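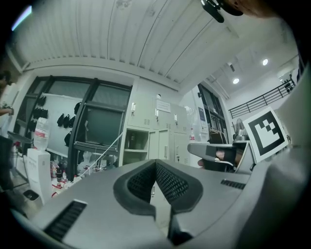

## Spending the second half of the gripper budget

I said in the spring that I would write up how we spent the equipment money, and then didn't. It is now July, the second half of the money has been released, and I have spent most of a fortnight on quotes, so I may as well put it all down while the spreadsheet is open.

The background is short. We collect demonstrations with hand-held grippers. Someone holds the gripper, does the job with it, and the recording goes off to be used for training a policy that will later run on an arm. The project is called Ferkulbridge. Ching-wen Liu looks after the collection side and I look after the buying, which mostly means I am the one who gets asked why a thing hasn't arrived.

The money came as two lots of £4000. The first had to be spent by the end of March and the second could only be touched after that. It looked like a nuisance when I read the award letter. In practice the split did us a favour, as the first list I wrote was wrong in several places and I couldn't act on all of it.

### What the first list looked like

I wrote it the way I would write a list for a fixed arm. At the top was the device, then the computer, then cables, then a line called "consumables and other" with whatever was left over. Nearly everything went on the grippers themselves. I bought from Lozano, who were slower than the other firm but answered technical questions by return and sent drawings without my having to sign for them.

I don't regret the grippers. The housings have held up and the handles suit most people's hands, though Ching-wen finds hers too thick after an hour and has asked whether the grip can be made slimmer. (It can, at a price, and it is not on this year's list.)

What I got wrong was everything that sits round them. A hand-held gripper gets picked up, put down, knocked against table edges and passed to the next person all day. An arm stays bolted where you left it. I had budgeted for the second kind of life.

### Fingertip pads

The pads are what we get through. Ours have a textured surface with a thick black rim, and the texture is the part that matters to us. Once it goes smooth in the middle, thin objects start to slide and the operator squeezes harder to make up for it. The squeezing then ends up in the data. Ching-wen spotted this from the recordings before either of us noticed it by hand. She had been comparing early and late sessions of the same task and the closing motion had changed.

I had ordered one spare pair per gripper. I should have ordered a small box.

There are two ways to buy them. Lozano sell the finished pad, rim included, as a replacement part. Colavska will make a batch to a drawing, with a minimum order and a tooling charge the first time. I asked both. Colavska's quote was £1125 for the batch with the tooling in it, and repeat batches would be cheaper. The Lozano pads cost more each but there is no minimum and they turn up in a few days.

I went back and forth on this more than it deserved. For a one-year project I would buy the finished part and move on. We have funding past that, and Ching-wen wants to try a rim that is a little lower at the tip for picking up cards and flat packets, so we would be paying for a drawing change somewhere. I have put the Colavska batch on the list. I have also kept a handful of the standard pads on order so that we aren't stuck if the first batch comes back wrong, and I would expect a first batch to come back wrong.

### Marker boards

These cost almost nothing and have caused more lost time than anything else in the room.

We mount an upright square board on a gripper where the tracking calls for it. A printed pattern has to be flat, it has to be the size the software thinks it is, and it has to stay put on its mount. We started by printing on office card and sticking it down ourselves. Card takes up damp and lifts at a corner, and a board that has moved a little gives you a pose that is a little wrong, all day, with no warning.

The fix is to buy them printed and mounted by someone with the right machine. I have three quotes and they are all small. The money isn't the problem. What I hadn't planned for is that each board needs measuring when it arrives and again whenever it has been dropped, and that takes a person and a decent set of calipers. So calipers are on the list too. We have been borrowing a pair from the workshop downstairs and giving them back late.

If you are writing a list of your own, put the boards and the mounts on separate lines. I had them as one, and when the mounts cracked I replaced the boards as well.

### Somewhere to keep it all

I used to think storage was a thing you asked the building for. We are in a shared space with lockers along the wall and a good deal of other people's kit, and the amount of time spent finding the right cable at nine in the morning was getting silly.

Benex do a set of padded cases cut to the shape you send them, and a charging shelf to go with it. £439 for the lot, delivered. I held off on this in the first half as it felt like buying luggage. Then we had a gripper with a bent finger that had come out of a rucksack, and the repair, once I added the postage both ways and the days we were one short, made the cases look like good value.

The cases will be labelled by gripper and each will hold its own pads, its own cable and its own calibration sheet. The sheet is the part I care about. At the moment the calibrations are in a shared folder, and people use the wrong one.

### Computers and disks

I have left the computer alone. It is slower than I would like when it is checking a day's recordings, but it finishes overnight and nobody is there to wait for it.

Disks are a different matter. The recordings are video with a lot of other things alongside, and I had worked out the size from the length of a good demonstration. I had forgotten the bad ones. People drop things, start again, stop to answer a question. We keep all of it until it has been checked, and checking runs behind collecting by a week or two. So the disk has to hold the backlog plus the clean set plus the copy of the clean set. My advice is to measure a whole working day, mistakes included, and plan from that.

Oi-ling Chuang in finance asked me to split disks out from "computer equipment" as they are treated differently under her rules. I would not have known. If you have someone like Oi-ling, show them the list before it goes to suppliers. She also found that one of my quotes had left the VAT off, which would have put us over.

### People's time

This doesn't come out of the equipment money but it decides what the equipment money is worth. Two grippers in the room do not give you twice the data. With two people working at once, somebody has to set out the objects, somebody has to watch that the recordings have started, and the two operators get in each other's way if the table is too small. We manage well with two grippers and one person looking after both. A third gripper would mean another person, and we don't have one, so there is no third gripper on the list however good the price was. Lozano did offer a good price.

I would also allow for training. A new operator takes a morning to become steady and a few days before the recordings look like everybody else's. The pads wear faster in that first morning, incidentally.

### The list as it stands

In the order I'll be sending the orders out:

- Pad batch from Colavska, first article to be checked before they run the rest
- A few standard pads from Lozano to cover the wait
- Printed and mounted marker boards
- Spare board mounts, on their own line
- Calipers
- Cases and charging shelf from Benex
- Disks, on Oi-ling's separate code
- Spare cables, the short ones and the long ones
- Postage and repairs, with a proper sum against it this time

Anything left from this £4000 stays unspent until the autumn. I have argued for this with Ching-wen, who would like the slimmer handles now, and we have agreed to look at it again once the pads have been in use for a month. If the new rim works for flat packets then she gets the handles. If it doesn't, we'll need the money for another go at the drawing.

One thing I still haven't settled is whether to pay for a service visit on the grippers or do it ourselves. The visit is cheap enough, but it takes both units away on the same day, and the manual makes the job look like an afternoon with a small screwdriver. If anyone has done their own on the Lozano ones, I would like to hear how the finger joint goes back together, as the drawing shows a washer that I can't find in the parts list.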